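Search this site
Search
Menu

This site uses cookies to remember your cart and your font size. By continuing to browse you accept them. Accept | Settings

Prekulix Field Interview Kit, Second Edition

Share 13

The Prekulix Field Interview Kit is a set of printed and digital materials for students and researchers doing neighborhood studies, oral histories and small-scale ethnography. It is published by Lunomholm and sold to sociology, anthropology and urban studies departments as well as to single buyers.

The kit comes in a canvas folder with a zipper. Inside are a bound interviewer's guide, a pad of consent forms in English and Spanish, a pad of household diagrams, 40 prompt cards and a field notebook with numbered pages. A download code for the coding templates is printed inside the back cover of the guide.

The prompt cards are grouped by topic: family and kin, work, church and faith, school, police contact, moving in and moving out, and local shops. Each card has one opening question on the front and follow-ups on the back. The cards can be used in any order. Most instructors who teach with the first edition have their students pick five or six before a visit and leave the others in the folder. 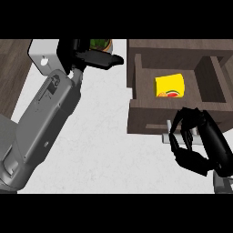

The second edition drops the section on telephone surveys and adds a longer one on working with an interpreter. The consent forms now have a separate line for audio recording, so a person can agree to talk and decline to be recorded. Check the wording with your own review board before use. Boards differ, and the forms are supplied as editable files for that purpose.

The field notebook has 400 pages, with a wide left margin for codes. The paper takes ballpoint and pencil well. Felt-tip pens will show through.

The coding templates work with Mumau, version 3 and later, and can also be opened as plain spreadsheets. Stan users should import the spreadsheet version and set the respondent number as the row key. Older Mumau files from the first edition will open, but the topic codes were renumbered and need to be matched by hand. A conversion table is in the appendix of the guide.

Price: $59 per kit. Refill pads and notebooks are sold separately. Departments ordering 13 or more kits get free ground shipping within the United States. Orders placed before 2 p.m. Central ship the same day.

Instructors may request a desk copy of the guide. Desk copies do not include the cards or the notebook. Requests for spring courses should reach us by February.

Returns are accepted on unopened kits. Once the download code has been used, we can replace damaged parts but cannot refund the kit.

4 comments

Get new title announcements by email. Enter your email address. Subscribe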